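Über uns – Getränke Nirance

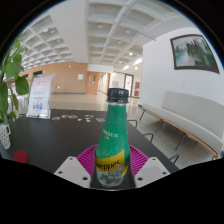
Flasche mit schwarzem Schraubverschluss und grün-gelber Aufmachung

Getränke Nirance ist ein Getränkefachhandel mit Abholmarkt und Lieferdienst in Ludby. Wir beliefern Privathaushalte, Büros, Vereine und die Gastronomie im Ort und in den umliegenden Gemeinden. Inhaberinnen sind Shalini Yadav und Pramila Chauhan.

Wie der Betrieb entstanden ist

Shalini Yadav hat Groß- und Außenhandelskauffrau gelernt und danach im Einkauf eines Lebensmittelgroßhandels gearbeitet. Pramila Chauhan kommt aus der Gastronomie und hat mehrere Jahre den Tresen und das Lager eines Ausflugslokals geleitet. Kennengelernt haben sich die beiden über eine Reklamation: Eine Palette Mineralwasser war an die falsche Adresse gegangen.

Der Markt wurde am 8. September 2018 in der ehemaligen Tischlerei am Bahndamm eröffnet. Die Halle hatte damals keine Rampe und nur ein schmales Tor, entladen wurde mit dem Hubwagen auf der Straße. Im Dezember kam die Rampe dazu, im Jahr darauf der Kühlraum für Fassbier. Das alte Holztor zur Hofseite haben wir behalten, es wird aber nur noch für Leergut geöffnet.

Heute arbeiten 15 Personen bei uns, ein Teil davon in Teilzeit. Wir bilden Kaufleute im Einzelhandel und Fachkräfte für Lagerlogistik aus. Bewerbungen nehmen wir das ganze Jahr über an, gern auch persönlich an der Kasse.

Sortiment

Den größten Teil der Fläche nehmen Wasser, Säfte, Limonaden und Bier ein. Dazu kommen Bitterlimonaden und Tonic, Sirup, alkoholfreie Weine, Kaffee für Büromaschinen und eine kleine Auswahl an Spirituosen. Bei den Säften kaufen wir vor allem in der Region. Der naturtrübe Apfelsaft und die Birnenschorle stammen von der Kelterei Říha, mit der wir seit der Eröffnung zusammenarbeiten. Im Herbst können Kunden ihr eigenes Obst bei uns abgeben; es wird bei Říha gepresst und abgefüllt. Die Annahmetage hängen am Eingang aus.

Was nicht im Regal steht, bestellen wir, sofern die Abnahme ganzer Kästen möglich ist. Einzelflaschen können wir nur aus dem vorhandenen Bestand verkaufen.

Lieferdienst

Wir fahren mit zwei Lieferwagen und einem Lkw mit Hebebühne. Geliefert wird ab drei Kästen, auf Wunsch bis in den Keller oder in die Wohnung. Leergut nehmen die Fahrer mit und schreiben es auf dem Lieferschein gut. Für Kunden, die regelmäßig bestellen, legen wir einen festen Liefertag und eine Standardmenge an. Änderungen sind bis zum Mittag des Vortags möglich.

Bestellungen, Pfandkonten und Tourenplanung laufen über das Programm Protari. Stammkunden erhalten eine Monatsrechnung, in der gelieferte Ware und zurückgenommenes Leergut getrennt ausgewiesen sind. Wer lieber anruft, kann das weiterhin tun. Ein großer Teil der Bestellungen kommt nach wie vor per Telefon.

Feste und Veranstaltungen

Für Hochzeiten, Straßenfeste und Betriebsfeiern verleihen wir Zapfanlagen, Kühlwagen, Stehtische, Biertischgarnituren und Gläser. Der Gläserbestand reicht für Veranstaltungen mit bis zu 200 Gästen. Gläser werden gespült ausgegeben und können ungespült zurückgegeben werden, die Reinigung berechnen wir nach Liste. Ungeöffnete Kästen und nicht angeschlagene Fässer nehmen wir auf Kommission zurück. Angebrochene Kästen sind davon ausgenommen.

Kühlwagen sind in den Sommermonaten früh vergeben. Bitte fragen Sie den Termin an, sobald er feststeht, auch wenn die genauen Mengen noch offen sind. Um Reservierungen und Mengenplanung kümmert sich Pramila Chauhan.

Mehrweg und Leergut

Mehrwegflaschen haben bei uns im Regal Vorrang. Einwegware führen wir dort, wo ein Getränk nicht anders erhältlich ist oder ausdrücklich verlangt wird. Am Leergutautomaten können auch Flaschen abgegeben werden, die in einem anderen Geschäft gekauft wurden, soweit wir die Sorte selbst führen. Größere Mengen, etwa nach Vereinsfesten, bitte an der Hofseite anmelden.

Kontakt und Anfahrt

Der Markt liegt hinter dem Bahnübergang, die Zufahrt zu den Parkplätzen erfolgt über den Hof. Anhänger können an der Rampe beladen werden. Fragen zu Rechnungen und Lieferverträgen beantwortet Shalini Yadav im Büro neben der Kasse.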